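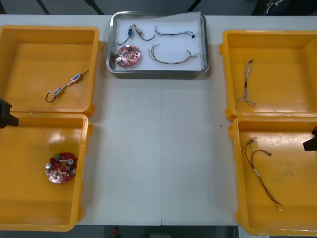

Ticket 203 — telemetry dropout on the Senari airframe, still open. Link goes dead 30 seconds after the tanks switch over, comes back by itself, no fault code. Second airframe does the same so I don't think it's a bad unit. Parts pulled for bench check are in the steel tray with the paper liner, the round red one with the hole in the middle is the one I want looked at first — small green connector near the edge, check the crimp on whatever plugs into it. Please don't put it back in stock.

Status: open
Priority: high
Product: Plikero datalink, fixed wing
Site: Pichon

What we tried

Swapped antenna. No change.
Swapped the coax, both ends. No change.
Rolled firmware back one version. Dropout moved later in the flight but still there, so maybe somthing.
Ran on ground power with the engine off. Can't reproduce.
Engine on, brakes set, 2000 rpm. Reproduced 2 times out of 2.

So it's vibration or it's noise off the generator. Leaning noise. The voltage trace has a dip right when the transfer valve opens, link drops after that. Valve and datalink share a bus on this airframe, they don't on the older ones. Would explain why the older ones never complained.

Update, Monday, late morning

Moved the datalink to the payload bus with a jumper. Ran the full transfer cycle on the ground, no dropout. Not calling it fixed. Jumper is NOT flight worthy, red tag is on the access panel, leave it there.

Druvari support answered. They want the raw log, not the exported one. Sent it. They also asked for the valve part number, which I dont have in front of me, someone on evening shift please read it off the body and add it here.

Still need

— part number for the transfer valve
— scope shot of the bus with the valve cycling, both airframes if there's time
— answer from Druvari on whether a filter on the valve line is allowed or if it voids their paperwork
— somebody to say if the November range slot is still ours

Update, same day, 4:40 pm

Scope shot done on the first airframe. Spike is ugly, bigger than I expected, and it lines up with the dip. Second airframe was under the covers already, will do it next shift. No word from Druvari yet. Leaving the ticket open, do not merge with the GPS one, different problem.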